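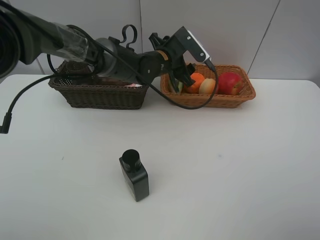

Fruit in a light brown wicker basket

2021-07-01

Up before the alarm again and lying there doing sums, so I gave up and made coffee. I'm 51 years old and I still can't sleep the night before a bill is due! It was the last payment on the porch roof, 800 dollars, and I sent it off at the kitchen table in my bathrobe and then sat there feeling like I ought to ring a bell or something. That roof has been hanging over my head (ha) since November.

Then it was so cool out I went straight to the garden without getting dressed properly. The beans have gone crazy. I planted them too close, same as every year, and now I have to go in sideways. The tomatoes are all leaf and no business. The cucumbers I'd written off are climbing the fence like they've got somewhere to be, and there's a squash coming up by the compost that I didn't plant. I'm leaving it alone to see what it wants to be.

I've been thinking a lot about fruit lately, mostly because I've decided to eat it. Real plain fruit, for breakfast, instead of toast and whatever was left on the cookie plate. Day four and I'm not a new woman yet but I do feel a little smug around ten in the morning. By three I'd trade it all for a donut. I did drive over to the farm stand at Redow after lunch, the long way past the reservoir, and came home with cherries and a flat of apricots that I had no plan for at all. They smelled so good in the car I ate apricots at both stoplights and got juice on the seat belt.

So this evening was jam. My grandmother's recipe says "sugar until it looks right" and I have never once known what that means, so I weighed out 900 grams of apricots and went by the card from the jar box instead. It took forever. I had the radio on and the back door open and every fly in Marna came in to see how I was doing. The first batch set up beautifully. The second one I walked away from (phone) and it's more of a syrup, but it'll be great on pancakes and I'm labeling it syrup so it looks like I meant it.

The phone call was my sister, wanting to know if I'm coming to the lake. I said yes before I'd thought about the dog. Tam does not do car trips. Tam does about 2 miles of car trip and then there's a situation. I could ask next door but they've had him twice already this year and he dug up their hostas the last time, and I never did replace them. I should get over to Dasetti's nursery and buy hostas first and ask the favor second.

Still need to: find the cooler, return the library books, call about the dryer. It's making that thumping noise again with towels in it.

It's past eleven now and the jar lids are popping one at a time on the counter, my favorite sound in the whole world. Every time one goes, the dog lifts his head and looks at me like I did it. Two more to go and then I'm going to bed.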